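Section 4. Setting up your home inventory

Right, you've got Fleditard installed and you've made your first room. Now comes the part I enjoy most (I know, I know), which is filling it with things and giving every box, shelf and drawer a proper home. I did my whole house in Otdale over a wet weekend and ended up with 379 entries, so don't be put off if your list gets long.

Before you start

Have a roll of sticky labels and a thick pen to hand. Charge your phone too. Adding photos eats the battery like nobody's business.

4.1 Adding a container

1. Open the room you want and tap the plus sign at the bottom.
2. Choose Container. If you choose Item by mistake, go back and start again, as you can't turn one into the other later.
3. Type a short name. I stick to plain ones like "Hall 1" and "Hall 2". My early efforts, "Bits" and "More bits", were no help to anyone!
4. Write the same name on a sticky label and put it on the short end of the box, where you'll still see it once it's on a shelf.
5. Tap Save.

Note: names can be up to 16 letters long, spaces included. Anything over that gets chopped when you print.

4.2 Adding items

1. Tap the container, then Add item.
2. Give it a name you'd really search for. I'd type "fairy lights", never "lights, decorative".
3. Fill in the value if you want it for your insurance list. I skip this for anything I'd happily give away.
4. Set a reminder if it's seasonal. Mine go off at the start of December for the tree stand and the big tablecloth.

Caution: deleting a container deletes everything inside it, and there's no undo. I lost 172 entries that way, the entire loft, and had to climb back up and do it all over again. Move the items out first.

4.3 Choosing a cover photo

Each container can have one cover photo, and it shows up as a small square in the room list. A view from a little above works well for open bins.

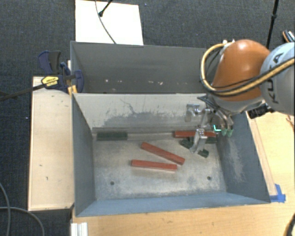
Photo: Gunholm picture library

1. Tap the grey square beside the container's name.
2. Pick Camera or Gallery.
3. Drag the corners until the container fills most of the square, then tap Done.

Note: big photos are shrunk when you save, so keep your own copy if you'd like the full-size one.

4.4 Backing up

1. Go to Settings, then Backup.
2. Choose where to keep the file. I use an old Suominen memory stick that lives in the kitchen drawer.
3. Wait for the green tick before you close the app.

Guide last updated 2025-05-02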